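Raltmont Book Club – Frequently Asked Questions

Last updated 2023-04-27

What is the Raltmont Book Club?

We are a reading group for people who like crime novels, legal thrillers and mysteries. We read one book a month and meet on the last evening of the month in the back room at Lamptey Books. The group started with 3 people and a shared copy of a paperback. There are now 24 of us on the list, though a normal meeting is smaller than that.

Do I have to pay anything?

No. You need your own copy of the book, new, used or from the library. Lamptey Books orders extra copies of each month's title and sets them aside behind the counter until the meeting.

How are the books picked?

Anyone on the list can put a title forward. We vote twice a year, once in early summer and once in December, and fill six slots each time. A book has to be in print or easy to find used, and it has to be available in English. Translations are welcome. We have read more of them in the last two years than we did in all the years before.

Do we read series in order?

Usually we take the first book and leave the rest up to you. If a later book is much better than the first, we read the later one and somebody gives a short recap at the start of the meeting.

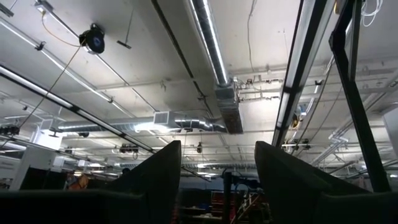
Tibor Mészáros wrote to say that the recap gives away too much for people who plan to go back and read the first book. That is a fair point. From now on the recap covers the main characters and the setting only. If the ending of an earlier book has to come up, we say so first and you can step out for a minute.

How long are the books?

We try to stay under 500 pages. The longest book so far was Raíssa Magalhães's pick, a courtroom novel with 46 chapters and a family tree in the front. Most of the group finished it, but we gave it two months.

What if I don't finish?

Come anyway. We talk about the ending in the second half of the evening, after the break, so you can leave at the break if you don't want it spoiled. Please don't ask the others to hold back in the second half. We tried that and it made for a very quiet room.

Can I join if I listen to audiobooks?

Yes. A good number of members do. It helps if you write down character names as you go, as they can be hard to spell from hearing alone – and page numbers won't mean anything to you in the discussion, so ask for the chapter.
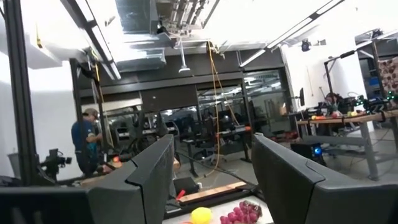 Some audiobooks are abridged, and the shortened versions often drop a subplot or a minor suspect. Check for the word "unabridged" before you borrow or buy. In one case the abridged version left out the character who turned out to matter most, and two members spent half the evening confused.

Do you read true crime?

Once a year at most. It gets its own vote, separate from the novels, and members who would rather skip that month can do so.

Do you read books published before 2000?

Yes. At least two of the six titles in each vote have to be older than that. Without the rule we ended up with nothing but new releases, and those have long waiting lists at the library.

Are the meetings ever online?

We have one online meeting a year, normally in the winter. Dorottya Katona sends the link to everyone on the list the day before.

Can I bring a guest?

One guest per member is fine. The guest doesn't have to have read the book.

Do authors ever visit?

It has happened twice. If you know a writer who would come, talk to Mikkel Holst at the shop. We can't pay a fee, but Lamptey Books will stock the author's titles for the evening.

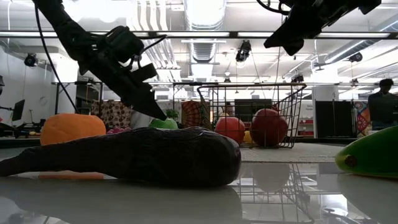
Robot arm above an eggplant on a gray tabletop.

How do I get on the list?

Leave your name and email address at the counter at Lamptey Books. You will get one message a month with the title, the date and the start time. To come off the list, reply to any message and ask.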